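Sorting the jewelry on the bedroom table

18/04/2020

I have been putting off the jewelry for a long time. It was in a drawer, in a tin, in two coat pockets and in a sandwich bag that came with me from the old apartment in Brusstead. This morning I put it all out on the round table in the bedroom and started.

I left the blue plaid tablecloth on. Beads roll on bare wood and I have spent enough time on my knees looking for them. A cloth slows them down, and small shiny things show up well against the blue.

What I did first was take out anything broken. Three clasps are gone and one necklace has no string left to speak of. Those went into an envelope for Melati, who restrings things and doesn't mind the work. I owe her for the last batch too.

Then I went through the earrings. I threw out the singles, apart from one I still think will find its partner. Gladys says I have been saying that since we lived on the same street. She is right, but it takes up no space.

The bangles and beads were next. I wear the brown beads a lot in summer. The pink bangle I hardly wear, because it knocks on the desk when I type, but I like it and it is staying. There was a necklace I bought at the Bistham market for 12 dollars and have worn 2 times. It is going to my niece.

It took most of the morning, including a phone call and a sandwich.

The tin

The pink tin used to hold the jewelry, all in one layer, and everything got tangled with everything else. I am going to use it for papers from now on. It is the right shape for cards and small prints, and the lid went missing years ago, so it was never much good for travel anyway.

For the beads I want something flat with sections. Bayu has a tray with 8 compartments that he kept screws in, and he says I can have it once he has cleaned it out.
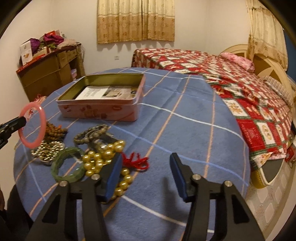 What is left to do

The watches, which all need batteries. The hair clips, which are in the bathroom and can stay there for now. I also need to wash the drawer liner before anything goes back in.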